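**Bleed-through and paper weight in a costume coloring book**

Posted in Paper & Print by Keogh

I am laying out a coloring book of regional folk dress, 32 plates, line art only, one plate per sheet with the back left blank. The drawings were scanned at 300 dpi in grayscale, cleaned up, and placed in the layout file at 100 percent. The printer has quoted me on two uncoated stocks and I can't choose between them from the swatches.

The first is a 60 lb offset. The second is an 80 lb text with a slightly rougher surface. Most buyers will use colored pencil, but the last book I did drew complaints from people using alcohol markers. I would like to avoid that without moving to card stock, which pushes the spine past what the binder will do as a saddle stitch.
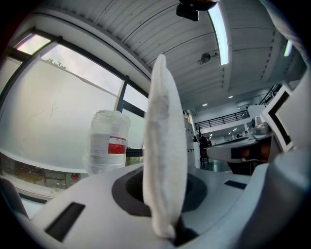 The other problem is the line itself. On the proof, the fine hatching in the embroidered borders closed up in places and looked broken in others. Outlines of the garments are fine. I sent grayscale TIFFs. Should I have converted to pure black and white first, and at what resolution? Proof was pulled in May on the 60 lb sheet, digital press, not offset. The final run is 547 copies.

**Flokham**

Take the 80 lb. Neither sheet will stop alcohol marker. It goes through nearly anything uncoated, and the blank back only protects the next drawing if the reader puts a scrap sheet underneath. Print a line about that on the copyright page and leave a blank test page at the back.

For pencil, the rougher surface is better. It holds more layers before it goes waxy.

On the hatching: a grayscale file gets screened. Every edge pixel that isn't full black is turned into dots, and thin lines look ragged as a result. Convert to 1-bit. Going straight from 300 dpi grayscale to 1-bit at the same size gives you stair steps, so rescan the originals at 1200 if you still have them. If you don't, upsample to 1200, apply a slight blur, then threshold. Check the threshold on the embroidery and not on the outlines. A value that looks right on a hem will usually drop half the stitches on a collar.

Minimum line weight I would send to a digital press is 0.35 pt. Below that it's luck.

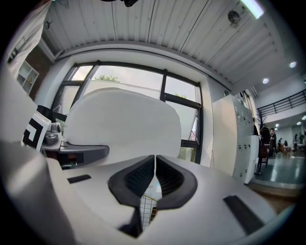

Bratamer disagrees with the 80 lb advice and says the thicker sheet creeps more in a saddle stitch, so at 32 leaves the inner pages will lose visible margin at the trim. Allow for it: ask the binder for the creep figure on that exact stock, and keep all art at least 3/8 inch inside the trim on the outer edge. Also, people remove pages to color them. With stitching, pulling one leaf frees its other half. Perfect binding with a perforation costs more, but for a run of that size get the quote before ruling it out.

**Bernadette Ní Mhurchú**

I used the 80 lb for a book of lace patterns and it was fine. About 200 copies, pencil mostly. Don't let them talk you into cream paper, the yellows disappear on it.

**Keogh**

Originals are still here, so I will rescan at 1200 and set the threshold plate by plate. I have asked for the creep figure and a perforated quote. Staying with white.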